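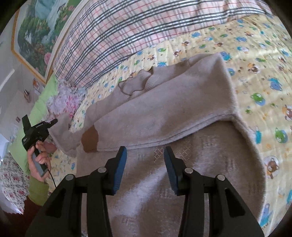 Fibers felt only when heat, water and rubbing come together, one student wrote after last week's reading, so why does a wool sweater shrink in a cold wash as well? The answer is that heat speeds things up, but it is not required. Wool fibers are covered in small scales that point toward the tip. Rubbing makes each fiber creep in one direction, and the scales keep it from sliding back. A long cold cycle with a lot of tumbling can do it.

Week 3: Knits, care and repair

Two kinds of shrinkage

Relaxation shrinkage happens in any knit that was stretched during making or finishing. The loops go back to their resting shape the first time the fabric is soaked. Most of it is over after one or two washes.

Felting shrinkage is found in wool and other scaled hair fibers. It goes on with every wash and cannot be fully undone. Blocking a felted piece will gain a little length, and you lose it again at the next soak.

Measuring

Lay the piece flat and let it rest before you measure. Do not pull it straight. Mark two points along the length, wash, dry flat, and measure between the same points.

Worked figures: the marks are 324 mm apart before washing and 148 mm apart on the felted Ortner swatch. The loss is 176 mm. Divide by the starting length, 324, and you get 54.3 percent. Always divide by the starting length. Several of you used the final length on the quiz.

Repair

Elbows and cuffs wear first. A patch should reach past the thin area into sound fabric, or the stitches will tear out. Check that the patch material can be washed the same way as the knit. Suede usually can't go through a normal wash, whatever the sweater's own label allows.

For Friday

Read the Skanthorpe handout on loop structure, pages 2 to 9. Bring a swatch you have already measured and write the starting length on the tag.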